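Clidwood Shop Gallery: Small Blocks, Big Color

Welcome back to the gallery! Clidwood started with over 70 offcuts and a love of bright shapes, and we still get excited every time a new set comes out -- cubes, stars, hearts, all of it. The Barta set is our favorite so far. The colors are wonderful against pale maple, and the textured sides are so nice to roll between your fingers. We'll add the Brirnero set in December.

Posted Jul 3, 2018
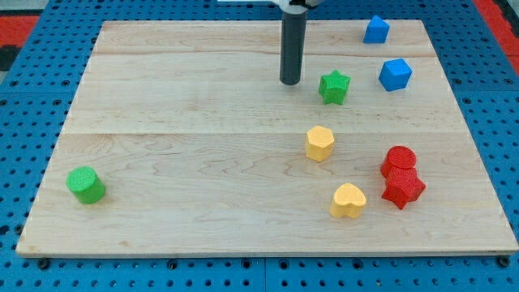

Barta shapes on the maple board -- blue cube, green star and a sweet little yellow heart!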